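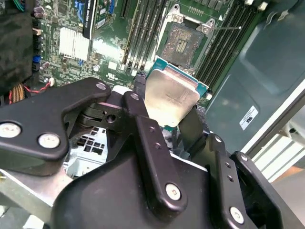
Subject: Re: [cell-ops] Processor placement stopped until further notice
From: Mawuli Agyeman
To: cell-ops list
Thursday, 16:40

Dear colleagues,

Thank you to those who replied to the notice of this morning. I am answering Abdul-Rahman's message on the list, as several of you have raised the same points with me separately and it will save time if everyone has the same reply.

Abdul-Rahman Ackah wrote:

> Mawuli,
>
> I have read the stop notice and have no quarrel with it, but the team at
> Climivside would like to know what it covers. We have boards waiting and
> we need to tell Gowda something by the end of the day.
>
> My understanding is that the gripper opened early on one placement, that
> the processor fell a short way on to the open socket, and that contacts
> were bent. Is that correct? If so, was it the gripper or the routine that
> was at fault? We run the same Kuker fingers here and we have not seen
> this, although I accept that we may simply not have been looking.
>
> Secondly, the notice says "no placement by arm". Does this include
> removal? We have always treated lifting a processor out as the lower
> risk.
>
> Thirdly, one of my operators asked whether he may steady the part by hand
> while the arm is holding it. I told him no, but I would like to have that
> in writing from you.
>
> Regards,
> Abdul-Rahman

I will take these in order.

On the first point, your understanding is correct in the main. The fault occurred on the fourth placement of the morning. The arm had brought the processor over the socket and had begun its final descent when the fingers released. The part landed on one corner. The operator pressed the stop at once and left everything as it was, which was the right thing to do, and the board was then examined under the bench magnifier. We found 5 bent contacts, all near the same corner of the socket. The board has been set aside and labelled. It will not be repaired and returned to the line, and I would ask that it is not borrowed for tests either.

As to the cause, we do not yet have a full answer. The log shows that the routine believed the part was seated. It reached that view from the force reading at the wrist, which rose above the contact limit while the processor was still above the socket. The routine then opened the fingers exactly as it had been told to. To that extent the gripper did nothing wrong.

What we cannot yet say is why the force reading rose. The two explanations under review are these. One is that a finger touched the raised load frame on the way down. The other is that the wrist sensor had drifted and had not been zeroed after the tool was last changed. The zeroing step is in the written procedure, but there is no entry for it in the log that day. I make no criticism of any person in saying so. The procedure allows the step to be passed over without a prompt, and that is a fault in the procedure.
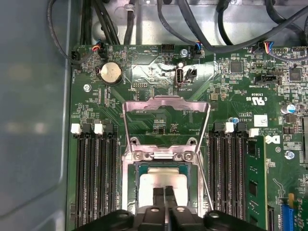 With regard to the load frame, please note that clearance is poor on the green boards in particular. The frame stands up over the socket when it is open, and there are memory slots to either side, so that the fingers have very little room to approach from anywhere except the one direction. The approach path was taught on a different board and carried across with an offset. Skorico have been asked to check whether that offset leaves enough space at the hinge side, and they have been sent the log and the path file.

On the second point, yes, removal is included. I understand why you regard it as the lower risk, and in the ordinary way I would agree. However, the same force limit is used to decide when the fingers have hold of the part, and a false reading there could cause the arm to lift with the part only half gripped. A processor dropped from that height would do at least as much harm to the contacts. Please carry out both placement and removal by hand until you hear otherwise, with the arm parked and its power isolated.

On the third point, you told him correctly, and you may take this as the written answer. No person is to put a hand inside the chassis while the arm is powered, whether it is moving or not. This applies to steadying a part, to moving a cable out of the way, and to holding the retention lever. If a cable is in the path, stop the arm, isolate it, move the cable, and start the routine again from the beginning. I am aware that this is slow.

Before the cell is released for use, the following will need to be in place:

The routine must refuse to run if the wrist sensor has not been zeroed since the last tool change.

The fingers must not open on force alone. The height of the tool must also agree with the seated height for that board.

The approach path must be taught afresh for each type of board, and signed for by two people.

We will then make 89 placements with scrap processors on scrap boards, with the contacts examined after each one. If any contact is marked, the count begins again.

I cannot give a date for this. You may tell Gowda that hand fitting continues and that their boards are not held up for want of parts, only for want of hands. If Climivside can spare a trained fitter next week, please let me know directly.

Lastly, would each site please look back through its logs for any release where the tool height was more than 8 mm above the seated height, and send me what you find, including a nil return — I would like to have it in either case. Abdul-Rahman, yours would be especially useful given that the fingers are the same.

Yours sincerely,
Mawuli Agyeman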